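# Skemon bin-picking kit: suitability for mixed household stock

**Porisach**

Our organization is evaluating the Skemon bin-picking kit for a returns station that handles mixed household items. The quotation from Hevisholm covers the gripper, the mounting bracket, the software license and 2 days of on-site setup. It does not cover the arm. We would be grateful for comments from current users on two matters: how the kit performs when items of different shapes share one bin, and whether the bin sold with the kit is required.

**Macapagal**

We have operated the kit for 22 weeks on a station of the same general type. Boxed and block-shaped items present little difficulty. Long, thin items are less dependable, and the settings for each should be reviewed before the station is released for regular use. Our trial stock was deliberately mixed and included a hand brush, a teal dustpan and a small tape dispenser in the same bin.

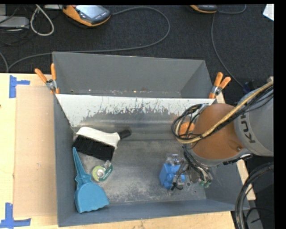
Can the kit be used with a bin we already own?

Any rigid, open-top bin may be used, provided that its inside dimensions are entered during setup and the calibration routine is repeated. The longest side may not exceed 550 mm under the standard license. Larger bins require the extended license, which is quoted separately.

With regard to the bin itself, we recommend that it be fixed in position before calibration. A bin that shifts during a shift's work will produce missed picks near the walls, and the software reports these only as "no grasp found." Bare metal is acceptable. Please allow 38 minutes for a full calibration; the manual gives a shorter time that we have not been able to match.

**bench_seven**

Agree with the above on calibration. Ask Hevisholm for the revised cable guide as well, as the one in our package was for the older bracket. I cannot comment on brushes. We only run cartons.

**Porisach**

Thank you both. We will request the cable guide and written confirmation of the bin limit before the order is placed in September.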